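Clearing the big table – quick tips

Posted 2022-03-12 by Precious Chauke

Quick one this week, no time. The big table again. Every house and workshop has one and it fills up the minute your back is turned. Ours in Porham got so bad in February that we were eating off our laps.

Start with the drinks bottles. Anything with a cap, check the cap first, then move it. Half-full fizzy ones go in the fridge door, standing up. Empties – rinse, squash, cap back on, recycling. Don't line them up along the back "for later". Later never comes.

Sticky ring left behind by a bottle? Warm water, drop of washing up liquid, leave the cloth sitting on it for 7 minutes. Wipe. Dont scrape with a knife, a pale top shows every scratch.

Small bits and pieces next. Toy bricks, counters, beads, screws, all that. Clear boxes, small ones. I used to swear by a big biscuit tin but you can't see in and everybody tips the lot out to find one red piece. Small see-through box, contents on show, back on the table when wanted and off again after.

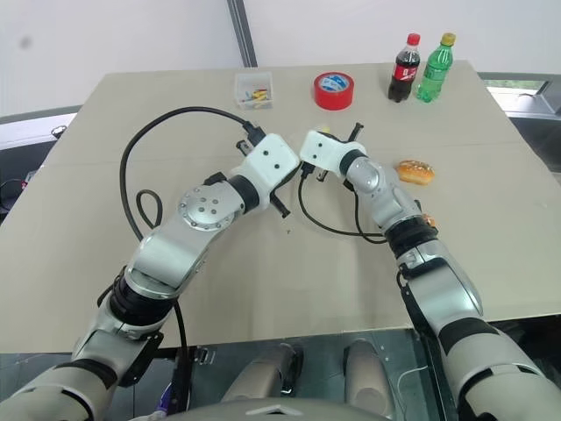 Back edge of the table: box of coloured bits, red tape, two bottles. Bread roll is a toy one.

Tape. Always the tape. Fold the end under, a good thumb's width, every single time you use it. If the end has vanished, run a fingernail slowly round the roll and turn it under a lamp. Still stuck – hairdryer on low for a bit, then try again. Store rolls flat, or on a bit of dowel if you have a lot. Not on a sunny windowsill, the glue goes to toffee.

Play food: wash it. It gets handled more than the real stuff. Hard plastic in a bowl of warm soapy water, old toothbrush for any bumpy bits like the seeds on a bun. Squashy foam ones just get a damp cloth, they soak up water and take days to dry out. Keep it in its own tub so it doesnt end up in with the real bread. Refilwe Molefe wrote in to say her husband buttered one.

Cables. If you've got leads trailing over the top, a loose loop is fine, a tight bend isn't. Leave some slack wherever something has to move. Velcro ties beat cable ties, you can undo them. Keep drinks on the opposite side, obviously.

The top itself. Big pale tabletops want wiping in long strips, far edge to near edge, or you just push crumbs about. Two cloths, one damp one dry. Do the underside of the front edge too, thats where the fingers go. Horrible.

If you're wiping walls behind while you're at it – top to bottom, barely damp, and go easy on plain white emulsion. It polishes up shiny in patches and then you're repainting. Ask me how I know.

Set a timer if you hate all this. I do 26 minutes and stop wherever I've got to. The rest waits.

Reader question from last time, what to do with a table that's too deep to reach across. Put a tray at the back. Pull the tray, wipe, push it back. Any old tray does.

Next week: drawers. Send your worst ones in please, 81 tips in the inbox already and hardly any on drawers.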